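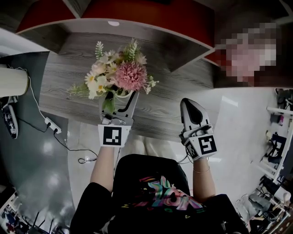
Bilari Stem Set, Mixed Colours

Item 396

Artificial flowers for people who have killed enough of the other kind. The Bilari set suits a hall table, a dental waiting room or the grave of a fern you were fond of. It asks for no water and won't hold a grudge over the long weekend.

Stems have a wire core and can be bent to shape. Bend them slowly. Our buyer, Maja Bielecka, snapped one on her first morning with the range and would like it known that it was already like that.

Stem length: 23 cm
Care: dust with a dry brush. A hair dryer on the cool setting also works. On the hot setting you will own a different product.
Outdoors: under cover only. The colours fade in full sun, much as ours do.
Scent: none. Please stop emailing Debashish about this.

Vase sold separately. The Drekora tall vase fits the full set; the Bimbridge jug fits it too, if you like your centrepiece to lean.

Trade orders of 1000 stems or more ship flat from the Bhuiyan warehouse and will need fluffing on arrival. Allow an afternoon, and a neighbour who owes you a favour.

Returns accepted until the end of June, unbent.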